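Tuesday, February. Glue bench.

Fullmont batch, hide glue, second attempt at getting the open time under control. Writing this up while the pot cools so that I don't remember it more kindly by Thursday's coffee.

Background for whoever inherits this notebook: the Fullmont order is for pegged joints in the small music stands, and the customer wants animal glue throughout. Fine. Animal glue can be steamed apart in a century, a thing the customer mentioned twice and will not be present for. Our trouble is that the stuff gels before the second shoulder is home, and then we have a stand that leans like a man listening at a door.

Setup

Lehner pearls, the old sack, soaked overnight in cold water. Pot on the Urnus warmer, lid on. The dial on the Urnus goes from 1 to 9 and means nothing at any point along the way, so I went by the thermometer taped to the side. Held it at 140 F. It wandered when the big door was opened, and the big door was opened a lot, mostly by me.

Stock was offcut maple, planed Monday, left by the radiator. Half the pieces warmed on the hot plate before gluing, half straight off the shelf. Brush was the good brush. It is no longer the good brush.

What happened

Cold stock: gelled at 32 seconds by the wall clock. I had one cheek coated and was admiring it. Scraped off, washed, sulked, repeated. Same again, minus the admiring.

Warm stock: a different animal, if you'll excuse it. Enough time to coat both cheeks, seat the tenon, find the clamp I had put down somewhere sensible, and close up. Squeeze-out was even on both sides. Left the clamps on through lunch.

Warm stock plus a pinch of urea: too much time. The joint slid about under the clamp, and I had to stand there holding it square with my thumbs. It did set eventually. There is a thumbprint in it that I plan to describe as traditional.

Also tried the Drirkow liquid stuff out of the bottle, for comparison. Smells better, costs more, skins over in the cup. One joint of that, labeled D on the end grain in pencil. Somebody please don't sand the end grain this time.

Breaking tests

Leaving everything until next week before pulling anything apart. Last month I broke the joints the next morning out of impatience and learned a lot about my impatience. The lever rig still reads high; hang the known weight on it first and write the reading down HERE, in the book, where a person might look for it. The back of a sandpaper sleeve is not a filing system.

Pegs

The dowel stock is oval. Not much, but enough that a peg goes in happily one way and splits the hole the other. Drilling for the wide side leaves a gap you could post a letter through. Running the lot through the dowel plate instead, one size down and then to size, which takes an age and makes a very satisfying curl. Shoulders to be chamfered before driving. Glue goes in the hole only; if it goes on the peg as well it just gets pushed up and makes a collar.

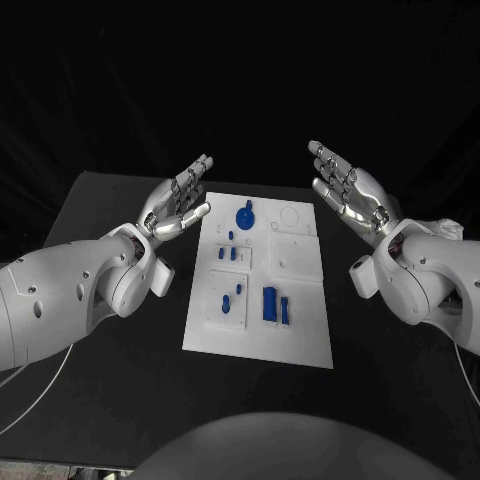 To do before the next batch

Move the warmer away from the big door, or move the big door.

New brush. Hide new brush.

Soak half the usual amount of pearls. The leftovers went green last time and I was asked about the smell by people from another floor.

Ask Fullmont whether 2 pegs per joint is a requirement or just how the drawing came out.

Pot is cool. Washing up.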